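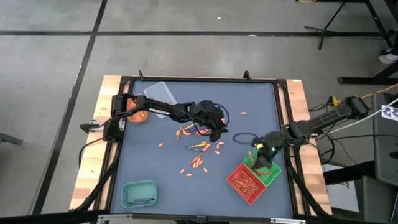 Tuvport after the last ferry

Jul 22, 2018

Most people see Tuvport between the morning ferry and the afternoon one. They walk up from the landing stage, look at the salt sheds, eat something fried on the quay and go back down. I had done the same on two earlier trips. In June I stayed for three nights, mainly to find out what is open in the evening and how the water behaves at the lower quay.

Getting there and finding a bed

The last boat in leaves the mainland at teatime and takes foot passengers and bicycles only. Tickets are sold on board, cash or card. If you come by car, leave it in the upper car park on the mainland side. The lower one is closer but floods at spring tides, and the sign saying so is behind a hedge.

I stayed at Voß, a guest house on the street behind the sheds. Single rooms face the yard and doubles face the street. The yard side is quieter until the bakery next door starts work, after which there is little to choose between them. Breakfast is bread, cheese, boiled eggs and a filter coffee that has been on the hotplate for a while. The front door is locked at night and guests are given a key. Mine needed to be pulled towards me while turning.

Wifi reaches the stairs and the first landing. I had a second-floor room and did my reading on the landing.

The lower quay in the evening

The day trade packs up quickly once the ferry has gone. The stalls fold, the benches are hosed down, and the street lamps on the lower quay come on in two groups, the eastern ones first. The western group covers the steps. Between the two switching times the steps are in shadow, and they are uneven, so bring a torch or use the ramp by the crane.

The salt sheds are lit from the inside on Fridays and Saturdays, with the shutters left open so that you can look in from the path. On other nights they are dark. I prefer them dark. The boards creak as the air cools and you can hear the water moving under the floor, which stands on piles at the seaward end.

Walk past the third shed and the path turns to gravel. It continues for 2000 metres to the old pilot station, level the whole way, with a handrail on the exposed part. I needed 30 minutes out and slightly less back with the wind behind me. There is a bench at the far end and no shelter. The station itself is shut and has been for years, but the outside stair to the platform is open. From the platform you see the channel lights in order, red on the left as you look out, and the glow from the mainland behind the hill.

Eating

There are five places on the quay and three of them close with the ferry. Of the other two, Grimaneo is the one I went back to. The menu is short: mussels, a flat fish, a stew and one thing without meat, which was a bean dish with fennel on all three of my evenings. Portions are large. The kitchen takes last orders earlier than the board outside suggests, so ask when you sit down. Tap water is brought without fuss. House wine comes in a small or a large jug, and the small one is enough for two.

The other is Drirer, further along, more of a bar. It has toasted sandwiches, a dartboard and a tide table taped to the door. The tide table is more up to date than the one at the landing stage, which was still showing the previous month.

At Drirer I got talking to Ward Dierckx, who has kept a boat in the harbour for a long time and corrected several things I had written in my notebook. The noise I had put down to the crane is the sluice. It opens on the falling tide and can be heard well up the hill. He also told me the pilot station path used to carry a narrow rail line, and that some of the sleepers are still in place near the second bend. I looked on the last evening and found a short run of them, half under the gravel, on the landward side.

Practical notes

Cash machine: one, inside the chandler's, shop hours only.

Toilets: at the landing stage, locked after the last boat.

Clothing: a windproof layer, even in summer. The wind on the gravel path comes straight up the channel.

Leaving: the first boat out is often full of schoolchildren on weekdays. The second had plenty of seats.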